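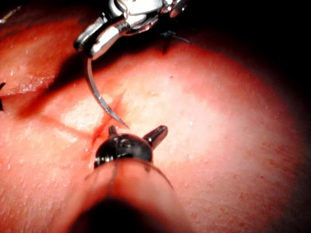 Sunita Dhillon wrote in to say that the needle should go through square to the tissue, every time, and that she wishes she'd been told so before her first 80 stitches. We love that, and it makes a good motto for the suturing page of the Talavera gallery!

It's a page for people who enjoy close work: the curve of a needle, the way a thread lies, how one small knot can look so tidy next to a fresh incision. A stitch is such a tiny thing (and so easy to get a little bit wrong) that seeing one up close never gets old for us.

Needle over the incision
A curved needle held in the jaws of the needle driver, its point just off to the right of the slit. The black grasper tip rests against the tissue below. Look for the finished stitch near the top, with its short dark ends sticking out from the knot!

Veikko Rautiainen keeps our reading notes, and he has added a few for anyone who practices at home on a pad. Start with a long, straight cut and give yourself plenty of thread. Hold the needle a bit past halfway back from the point, then turn the wrist and let the curve do the work. He likes to leave the tails long until the whole row is in. Sunita trims as she goes, and they have been cheerfully arguing over it since September.

The Talavera gallery now has 65 pages, and the knots page, with 14 drawings of square knots and surgeon's knots, is next in the list. If you have a favorite knot, write and tell us how you tie it. We read every note and we'd love to add yours.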